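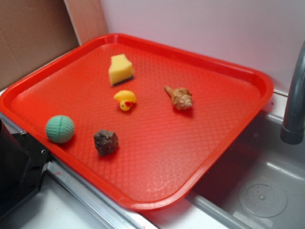

3.2 The things on the tray

I picked the objects for the naming task the same way I pick what goes in my own kitchen drawer, which is to say I kept adding and taking away until it felt right. My first list was much longer, and it was all kitchen stuff (spoons, a peeler, a bottle brush), and it was a terrible list. Everybody in the small tryout at Tromden gave the same names for the same things and went home. What I wanted was a set where a couple of names come easily and the others make you stop and think. Look at Figure 2 and try it yourself! The yellow sponge with the dark green layer along the bottom is easy, and so is the duck. Then you get to the mint-green ball with all the little dimples and the seam across it, and suddenly you have to decide whether it's a dog toy, a practice ball, or just "ball." That moment of deciding is what this paper is about.

Figure 2. The red tray by the sink with the five things for naming: sponge, duck, shell, ball, rock.

The setting matters too, and I went back and forth on it. The Urorby lists, which most of us in this corner of the field grew up on, were done at a bare desk with one object at a time. I think that takes away half of what people use when they name something. Put a sponge next to a sink and it's a dish sponge. Put it on a desk and I've had people call it a block, or packing foam. So I kept the counter, I kept the sink basin right there, and I put everything on a serving tray because a tray tells people "these go together" without me having to say so. The tray is bright red-orange plastic with a raised rim and a patterned floor. I did worry that such a strong color would creep into the answers, and it did, a little: a few people wrote "orange beak" for the duck and then crossed out the color and wrote it again.
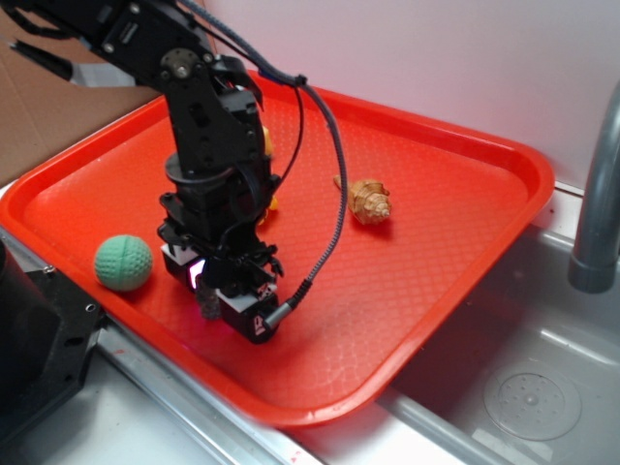
People stood wherever they liked along the counter and wrote on a plain sheet. I asked for a name for each thing, and said they could write a second name if the first one didn't feel like enough. There was no time limit. We had 51 people, and between them they wrote 319 names, so plenty of them took me up on the second name. Valentina Yáñez typed up all the sheets and kept the spelling just as it was written, including one "spunge" that I'm very fond of. She and I then sorted the names separately and compared what we had. Where we didn't agree (mostly on the ball, again) we kept both readings and marked the name as split, and split names are left out of the counts in Section 4.

A few words on each object, because reviewers of the earlier version asked. The shell is a spiral one, tan and brown, with a long thin end and ridges on the wide part. I'd expected "seashell" to win easily. It did win, but we also got "conch," "whelk" and "snail," and I don't know shells well enough to say who was right, so all of those went under shell. The duck was on its side for the whole session plan, on purpose. When it sits upright people say "rubber duck" before they've really looked, and tipped over it slows them down just a bit. The rock is dark, rough and angular, and I like it a lot. It was also the thing people skipped. Eight sheets have nothing at all written for it, and two of those people told me later they thought it was there to hold something down.

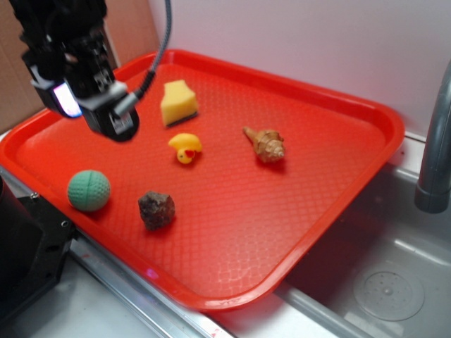 I should say something about the layout as well. I didn't line the things up. In the tryout I had them in a neat row, and people read them off from left to right like words on a page and never looked back. Spread out in a loose bunch, with the rock close to the ball and the shell off a little way from the duck, they get looked at in any order you like, and people go back and change their minds. I asked everyone to number their answers in the order they wrote them. The sponge came first more than anything else did.

The Hägglund scoring sheet gives one point for a plain name and two for a name with a describing word in it. I used it, with one change: colors don't earn the extra point unless the person used a color for only some of the things. Two of the five are yellow, and paying out points for "yellow" every time made the easy objects look harder than they were. The unchanged scores are in the appendix for anyone who wants to line them up with the Fukeck results, and the sheets themselves can be had by writing to me.

Last updated: Feb 25, 2026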